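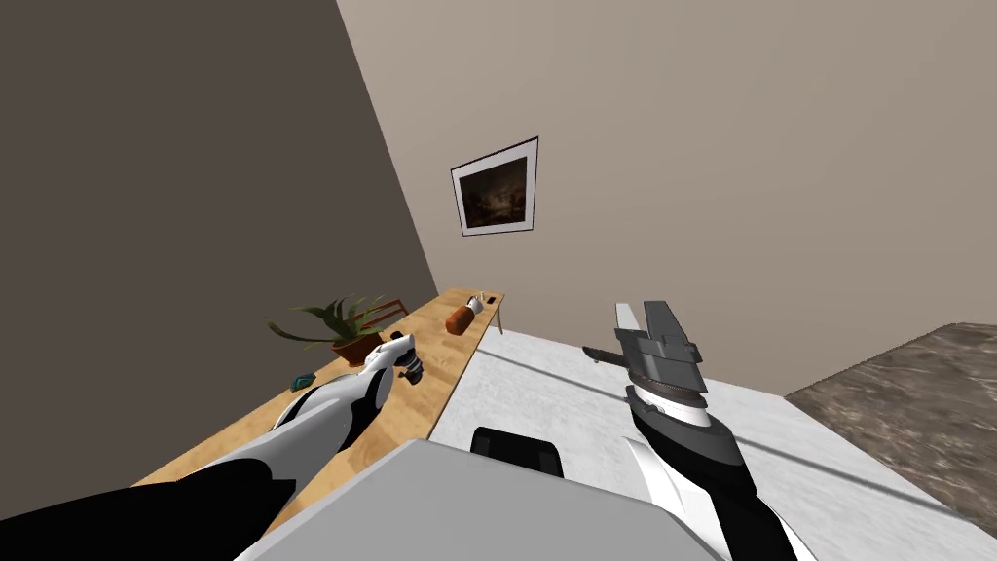
Why Do Echoes Happen?

Have you ever yelled "hello!" in a big empty gym and heard a sort of ghost of yourself yell it right back? I have, plenty of times, and I still do it whenever I think I can get away with it. Somebody is usually looking, but oh well.

So let's talk about echoes, and about why some rooms are loud and ringy while others are so quiet you can hear your own socks on the carpet.

First, what is a sound?

Sound is a wiggle. When you clap, your hands give the air a shove. That bit of air bumps the air next to it, which bumps the air next to that, and on it goes, like kids in a lunch line when the one at the back pushes. (Don't be the one at the back.) Each bit of air only moves a teeny distance and then comes back to its place, but the bump keeps traveling. When it gets to your ear it pushes on your eardrum, and your brain says, "Aha! A clap!"

The bump is really fast. In the time it takes you to say "one Mississippi," a sound can zip across more than three football fields laid end to end. That's why a clap across the room seems to reach you right away, even though it does need a tiny bit of time to make the trip.

Bouncing off the wall

Now, what happens when the bump hits a wall? Think of a tennis ball. Throw it at a brick wall and it comes flying back. Throw it at a heap of pillows and it goes "fwump" and drops on the floor.

Sound does pretty much the same thing. Hard, smooth stuff like tile, glass, and painted walls sends most of it back into the room. Soft, fluffy stuff like blankets, rugs, and winter coats soaks a lot of it up. The sound gets lost in all those little threads and gaps, and its energy turns into a very, very small amount of heat. Don't bother trying to warm your bedroom by singing at the curtains, though. I've tried!

Echo or just echo-y?

People mix these two up all the time, and I did too until I was quite old.

A real echo is when you hear your sound, then a little gap, and then the sound again. For that to work, the wall has to be pretty far off, so the bounce takes long enough to come back that your ears can tell the two apart. Cliffs are great for this. So is the side of a big barn if you stand way out in the field.

In a smaller room the bounces come back so quickly that they all smear together. You don't hear "hello... hello." You hear something more like "hellooooo." The grown-up word for that is reverberation (ruh-vur-buh-RAY-shun), and it's a fun one to drop at dinner.

The day we moved

When I was 7, my family moved to a house in Flemberg. We got there a whole day before our furniture did. My sister and I ran from room to room making every noise we could think of, and the place sounded like a castle. I did my best opera voice on the stairs, and I was magnificent.

Then the couch came, and the beds, and 16 boxes of books, and the big green rug from my grandmother. I went back to the stairs for another concert and it was awful. I sounded like a regular kid in a regular house. I thought I had lost my talent overnight! Nope, the rug had eaten it. Rugs and beds and couches swallow sound, and full bookshelves help too, because the bumpy rows of books send the bounces off every which way.

Try it yourself

You'll want a few rooms and your own two hands. Ask before you start if there's a baby asleep somewhere.

1. Go in the bathroom and shut the door. Clap once, hard, and listen to what comes after the clap.

2. Clap in your bedroom. Does it stop sooner?

3. Open a closet full of clothes, lean your head in among the coats, and clap again. It sounds kind of dead and close, doesn't it?

4. Hang all the big towels you can find around the bathroom and clap in there one more time. Put the towels back when you're done (I forgot this step once and heard about it until July).

If you like, write down your rooms from ringiest to quietest. My winner is still the stairwell in the Ernier parking garage, where one clap goes on and on like a dropped tray of spoons.

Animals do it better

Bats use echoes to find their supper in the dark. They make squeaks that are mostly too high for us to hear, then listen for the bounce coming off a moth. Dolphins do it underwater with clicks. Sound goes more than four times faster in water than in air, so a dolphin has to be a very quick listener.

A few questions kids have sent me

Why does my voice sound so good in the shower? Hard tile all around, and the bounces blend together and smooth out the wobbly notes.

Is there an echo in space? No. Out between the planets there's almost no air to bump, so your clap wouldn't go anywhere.

Can an echo come back louder than I yelled? Not from a plain flat wall. Some of the sound always spreads out or gets soaked up on the way. A curved wall can gather sound into one spot, though, and then a whisper from clear across the room can seem to come from right beside you.

Next time I'll be writing about thunder, and why it rumbles when the lightning was only one quick flash.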